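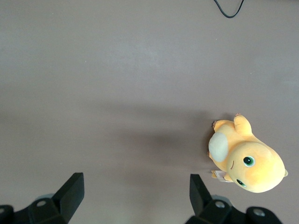 Figure 3. Vue de la caméra de poignet avant la fermeture de la pince. La peluche jaune repose sur le flanc, à droite de l'espace entre les doigts.

4.2 Que mesure le score de saisie ?

Le planificateur Kellico attribue à chaque pose candidate un score compris entre 0 et 1, que ses auteurs interprètent comme une probabilité de réussite. Nos essais ne permettent pas de reprendre cette lecture. Sur les 363 tentatives enregistrées avec des objets souples, les scores supérieurs à 0,9 se répartissent presque également entre succès et échecs. Le score ordonne assez bien les poses d'une même image ; d'une image à l'autre, il ne se compare plus.

La configuration de la figure 3 illustre le problème. Une large bande d'ombre traverse le plateau et celle de la peluche vient s'y fondre, si bien que le contour de l'objet est mal défini du côté gauche. Le module de segmentation Retamal étend volontiers son masque dans cette zone sombre — le centre de saisie se déplace alors vers la gauche, sans que le score baisse. Le câble noir visible en haut pose une difficulté d'un autre ordre : il est loin de la cible, mais rien dans la fonction de coût n'empêche de le traiter comme un second candidat.

On pourrait objecter que le jeu d'entraînement Wakmont, avec ses 3000 images, contient trop peu d'ombres étendues. Nous avons donc réentraîné le réseau en ajoutant des ombres synthétiques. Le gain observé en simulation disparaît en grande partie sur le robot, et nous hésitons à l'attribuer à l'augmentation elle-même : les 5 graines aléatoires donnent des écarts du même ordre que l'effet annoncé.

Reste l'asservissement visuel en boucle fermée, souvent présenté comme un remède. Dans Vosex, la pose est recalculée toutes les 80 ms pendant l'approche, ce qui corrige les petites erreurs de position. Une erreur de masque, elle, est reconduite à chaque itération, parfois jusqu'au contact. Le filtrage temporel la rend plus stable — et donc plus difficile à détecter. Nous rapportons par conséquent, dans la section suivante, les résultats bruts par tentative, sans agréger les scores du planificateur.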